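Taking card payments at a small market stall, one year in

March 15, 2024

I sell secondhand books and some old maps at the Saturday market, and for a long time I took cash only. Last year I finally got a card terminal. A few people have asked me how it went and what it costs, so I am writing it down once and will point them to this post.

The short version is that I would do it again, but I would read the fee sheet more slowly.

I started looking in September. The market has 35 stalls in a good week, and by then most of them had some way to take a card. I had a handwritten sign with the nearest ATM on it. People would read the sign, say they would be back, and some of them did come back. I never tracked how many didn't.

There were two providers that would take a business as small as mine without a long contract. One was Prundier, which rents you the terminal by the month and charges a lower percentage on each sale. The other was Jesta, which sells you the terminal outright and charges a higher percentage, with no monthly fee. My bank also offers terminals but wanted two years of accounts and a minimum monthly volume, and I closed at that point.

I worked it out on paper at the kitchen table one evening. If you sell every week all year, renting comes out cheaper. If you skip the winter like I do, buying comes out cheaper. I skip January and February completely and most of December after the holiday market, so I bought the Jesta terminal.

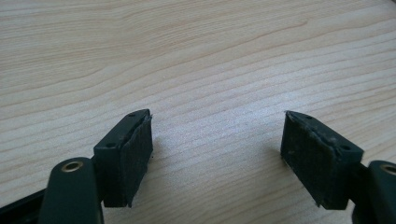 The table, with no paper on it here.

Signing up took longer than the website said it would. You fill in the form, upload an ID, and then upload something that proves your address. They rejected my first proof of address, which was a phone bill, and accepted a water bill. Then they wanted a description of what I sell. I wrote "used books" and got an email back asking whether any of them were worth more than $1000. None of them are. I answered that and the account was open two days later.

The terminal itself is simple. You type in the amount, the customer taps or inserts the card, and it prints nothing. If someone wants a receipt you send it by email or text. I was worried that older customers would object to that, but most of them don't want a receipt for a four dollar paperback anyway.

The part I had not thought about was the connection. The terminal pairs with a phone and uses the phone's data. The market square is at the bottom of a hill and my signal there is poor. On the first Saturday I had three payments in a row hang on the "processing" screen. Two of them went through and one did not, and I didn't know which was which until I got home. I moved the stall table to the other end of my pitch the next week and that helped some. After that I bought a second SIM on a different network, a prepaid one, and that fixed it.

There is an offline mode. It stores the payment and sends it later. Read the terms before you turn it on - if the card is declined when it finally goes through, the loss is yours. I turned it on once, during a network outage, and capped it at small amounts. I have left it off since.

Now the fees, which is what most people ask about. For my first season I took $2707 by card. The percentage was as advertised. What I missed was the payout charge. Jesta sends your money to your bank once a week for free, or the next day for a small fixed fee, and the default setting on a new account is next day. I was paying that fee on every payout for my first couple of months. It is one switch in the settings under Payouts. If you have one of these terminals, go and look at it now.

I also had one chargeback. A man bought a framed county map for $286, easily the biggest card sale I made all season, and a few weeks later his bank reversed it as not recognized. The trouble was that my account name on his statement was the name I registered the business under, which is Drondmont, and the sign on my stall says Poon Books. Those are both me (the second one came with the stall when I took it over). He saw a name he had never heard of and reported it. I sent in the sale record and the email receipt and got the money back, but it took six weeks and there was a dispute fee that they kept.

Špela Radulović, who has the cheese stall two down from me, told me you can change the name that shows on statements. I had no idea. You ask support for it and they do it within a day or so. Mine now says Poon Books and I have had no problems with it.

A few smaller things I would pass on:

Charge the terminal the night before, every time. The battery lasts a full market day if it starts full, and not otherwise. I keep a little charging spot at home for it now and the phone goes next to it.

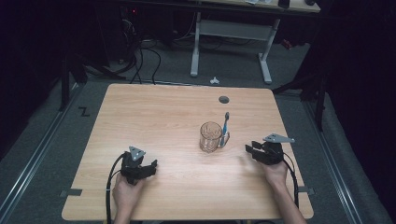
Same table. There is a toothbrush in the glass mug.

Keep a cash float. I still take more cash than card before ten in the morning, and change is as important as it ever was. I did consider going card only for one weekend and decided against it.

Don't set a minimum for cards without checking your agreement. Mine allows it. I had a five dollar minimum for a month and dropped it, as people either bought a second book they didn't much want or put the first one back, and I didn't like either.

Download your statements every month. Jesta keeps them available online, but the yearly summary lumps the fees together with the refunds, and when I did my taxes I had to pull them apart by hand. Monthly files would have saved me an afternoon.

As for whether sales went up, I think so, mostly on the more expensive items. Someone with a twenty in their pocket will not buy a $45 atlas, and with a card they might. The cheap paperbacks sell the same as before.

I have not looked at Prundier again. Their monthly rent may have changed, so check it yourself before you compare. I plan to open again in two weeks if the weather is decent, and the stall will be at the upper end of the square this time, next to the fountain, where the signal is better.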